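September 3, 2019

Up at the usual hour. Humidity in the front room was high enough overnight that the windows had fogged at the lower corners, so I ran the dehumidifier before doing anything else and emptied the tank once. Coffee, then the couch.

I have put this job off since the move. The upholstery came from the previous apartment with a gray cast on the armrests and the front edge of the seat, mostly skin oil and dye transfer from jeans. Two passes with plain water in July did nothing useful. Saturnino Ortuño, who did the seats in my old car, told me on the phone last week that water alone spreads the oil and that I should stop doing it. He also said to settle what the covering is before buying any product. The tag under the seat is too worn to read. I tested a spot on the back panel, down near the floor: one drop of distilled water, left three minutes. It stayed beaded and left no dark mark when wiped. I am treating it as a coated finish. Whether there is hide under the coating makes no difference to the cleaning.

## Materials

- Cumier cleaner, the foaming kind, diluted per the bottle
- Soft brush with the short bristles, not the one used on the shoes
- White cotton cloths, 14 of them, cut from the old sheet
- Vacuum with the upholstery head and the narrow crevice tool
- Drolwood conditioner, left over from the desk chair
- Masking tape for marking off sections
- A bucket for rinsing, changed often

## Order of work

Vacuumed first. Crevice tool along the seam between the seat sections and into the gap behind the seat cushions, where I recovered a pen cap, a quantity of sand and the missing hex key for the bed frame. The sand is from the Prusodstead trip, which puts it at nearly a year old. Sand is the thing that wears a coating down, so this should have been done last November when we got back.

After that the piping on the headrests. Dirt collects in the angle where the cord meets the flat panel and the brush does not get into it well. A cloth wrapped over the end of a butter knife works better. I went along each length once with cleaner, once with a damp cloth and once dry.

The buttons on the backrest are the slow part. The creases run in toward the button and each one holds a line of dust that turns to paste when foam touches it. I should have vacuumed these a second time with the small brush head. I did the first one wrong and had to go over it again with four cloths. For the second button I opened the creases with two fingers, brushed them dry and only then used foam. That went faster and used one cloth.

The armrests needed the most cleaner. Foam on the brush, never directly on the surface, worked in small circles for as long as it took to lift, then wiped before it could dry. The cloths came away gray-brown through the third round and close to white on the fifth. I stopped there. A faint shadow remains on the inside of one arm, at elbow height. It may be wear in the color coat, in which case more scrubbing will only enlarge it.

Seat cushions last, one section at a time, with tape across the seam so I knew where I had stopped. The long indentations across the front did not change with cleaning and I did not expect them to. Those are in the foam underneath. Montoya sells replacement inserts cut to size, and I have the measurements written inside the cover of the repair notebook. No decision on that yet.

Lunch standing up.

## Drying

Windows open, ceiling fan on low, direct sun kept off with the blind. I left everything alone until the surface no longer felt cool against the back of my hand. The bottle says an hour. It took longer in this weather.

## Conditioner

A thin coat, applied to the cloth and not the couch. Too much leaves it tacky and it picks up lint, as I learned on the desk chair. I did the flat surfaces and the tops of the arms and skipped the piping. Buffed with a dry cloth after fifteen minutes. The smell is faint, something like floor wax, and I expect it to be gone by tomorrow night.

## The pillow

The blue pillow went back against the left side of the backrest. It had been on the bedroom floor all day. I had been blaming it for the blue tinge on the armrest, so before returning it I rubbed a damp white cloth hard on one back corner. No color came off. The jeans are the more likely source. I have moved the pillow in from the arm anyway, since it kept sliding off there. Standing upright on the back part of the seat, it stays put.

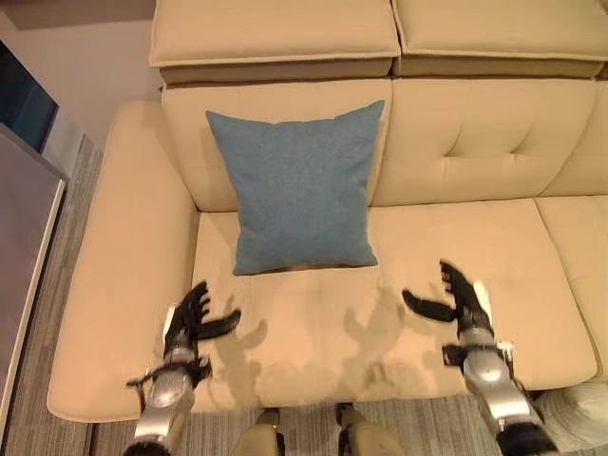 ## Remaining

- Check the inside of the armrest again in daylight and decide about a touch-up color. Any color would have to be matched against the headrests, which have had the least wear.
- Felt pads for the feet.
- Wash the cloths separately, hot, no softener.
- Call Saturnino back and tell him the water drop beaded.
- Vacuum the seams monthly. Put it on the same line of the calendar as the dehumidifier filter.

Back is sore from kneeling. Read for an hour in the kitchen chair to keep off the seat until morning. Bed early.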